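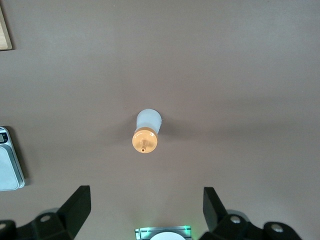
*글·사진: 편집부 / 6월 오픈데이 방문기*

스캣컴(Skatcombe) 역에서 내려 언덕길을 한참 올라가면 Votance 연구동이 나온다. 일 년에 한 번 문을 여는 날이라 입구부터 줄이 길었고, 나눠 준 안내지에는 300번까지 번호가 찍혀 있었다. 나는 오후 2시 조를 골랐는데 결과적으로 정말 잘한 선택이었다! 오전 조는 강당 발표를 먼저 듣느라 실습실에서 보낸 시간이 짧았다고 한다.

가장 오래 붙어 있었던 곳은 2층의 탁상 작업 시연실이다. 로봇 팔이 책상 위의 작은 물건을 집어 옮기는 시연인데, 팔이 움직이는 것보다 손목 카메라 화면이 훨씬 재미있었다. 검은 손가락 두 개가 양쪽으로 활짝 벌어져 있고 그 앞에 주황색 뚜껑이 달린 반투명한 플라스틱 병이 누워 있다. 사람 눈으로 보면 그냥 굴러다니는 작은 병인데, 로봇 쪽 시점으로 보니 갑자기 세상에서 제일 중요한 물건처럼 느껴진다.

설명을 맡은 연구원에게 왜 하필 병을 눕혀 두느냐고 물었더니 대답이 길어졌다(신이 나신 게 눈에 보였다). 세워 둔 병은 위치만 맞으면 되지만, 누운 병은 몸통이 어느 쪽을 향하는지까지 읽어야 한단다. 뚜껑에 뾰족한 노즐까지 달려 있으면 방향을 잘못 잡았을 때 손가락이 걸릴 수 있고, 반투명한 몸통은 조명에 따라 윤곽이 흐려진다고 했다. 다시 화면을 보니 과연 병 몸통보다 뚜껑이 먼저 눈에 들어왔다. 반들반들한 테두리에 빛이 맺혀 있어서 더 그랬다.

왼쪽에 디지털 주방 저울이 놓여 있는 것도 반가웠다. 우리 집에도 비슷한 게 있다! 이 방에서는 물건을 저울에 올리는 과제도 연습한다고 하는데, 옮기는 것보다 살며시 내려놓는 쪽이 더 까다롭다고 한다. 집에서 밀가루를 달 때마다 저울을 툭 치는 나로서는 깊이 공감할 수밖에 없었다.

옆방에서는 Wadico라는 이름의 학습용 프로그램을 만져 볼 수 있었다. 사람이 조종한 동작을 저장해 두었다가 구간별로 돌려 보는 도구다. 한 과제에 시범 동작을 300회씩 모은다는 말에 같이 듣던 사람들 사이에서 "와" 소리가 났다. 나도 마우스로 구간을 나눠 봤는데, 손가락을 닫기 시작하는 순간을 정확히 찍는 게 생각보다 어려웠다. 세 번을 고쳤고 마지막 것도 조금 늦었다.

중간 휴식은 1층 El-Sayed 카페에서. 민트차가 진하고 대추 과자가 맛있다. 오픈데이에는 자리가 금방 차니 시연실로 올라가기 전에 들르는 편이 낫겠다.

가려는 분들을 위해 몇 가지 적어 둔다.

- 시연실은 바닥 선 안쪽으로 들어갈 수 없지만 모니터가 커서 뒤에서도 잘 보인다.
- 질문은 시연이 끝난 뒤에 몰아서 받는다. 메모해 가면 좋다.
- 역에서 오는 길에 그늘이 거의 없다. 물을 챙길 것.

나는 문 닫을 때까지 남아 있다가 손목 카메라 화면을 한 번 더 보고 나왔다. 내년에는 Wadico 실습부터 신청할 생각이다.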